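Notes for anyone picking up the Drininance list, last tidied in August.

# Drininance: a word list of household lighting terms

Drininance is a plain-text list of 800 words and phrases people use at home for lamps, bulbs, shades, switches and the light itself. It started as a page of jottings about what different families call the lamp in the hall, and it grew because the answers were so good! If you like dialect, old catalogues or arguing over whether a "standard lamp" and a "floor lamp" are the same thing, you'll enjoy poking through it.

## What's in the files

- `terms.csv` has one row per term, with spelling, meaning and a short note on use
- `variants.csv` links each term to its other spellings and local forms
- `quotes.txt` holds 300 short sentences showing terms in use, all written by contributors for this list
- `CHANGES.md` says what moved between versions

Everything is UTF-8, with commas as separators and double quotes round any note that has a comma in it. Empty cells mean we don't know. Please don't fill them with "n/a", it breaks the sort.

## Where the words come from

Most came from the Tostmont reading group, who went through their own letters, shopping lists and inventories and typed up whatever they found. Another 100 came from the Lamrani scrapbooks, which are a joy: page after page of handwritten labels, some of them for fittings I'd never heard of (a "night saucer"! still no idea, please write in).
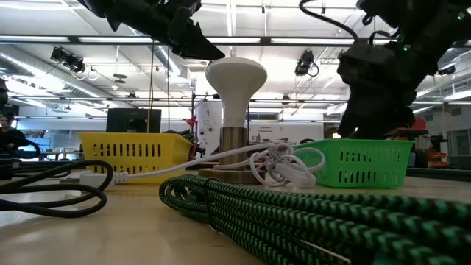 The hardest part was deciding what counts as one term. "Bedside lamp", "bedside light" and "bedlight" are three rows at the moment, joined in `variants.csv`, while "lampshade" and "lamp shade" share a row as they differ only by a space. Shape names such as mushroom, globe and tulip get their own rows when people use them alone, as in "put the tulip on".

## Columns in terms.csv

| Column | Meaning |
|---|---|
| `id` | stable number, never reused |
| `term` | lower case unless it's a proper name |
| `sense` | one plain sentence |
| `region` | as given by the contributor |
| `note` | anything else worth keeping |

## Known gaps

Version 2 is strong on table lamps and weak on outdoor lighting. Scottish and Welsh terms are thin. The `region` column is whatever people told us, so "up north" sits next to proper county names, and I rather like it that way.

There's a small script called Trisex in `tools/` that sorts the rows by term, sense and region in one go. It needs no extra packages. Run it before you send changes.

## Adding a word

Open an issue with the word, what it means and where you heard it. Half-remembered ones are very welcome, just put a question mark in the note.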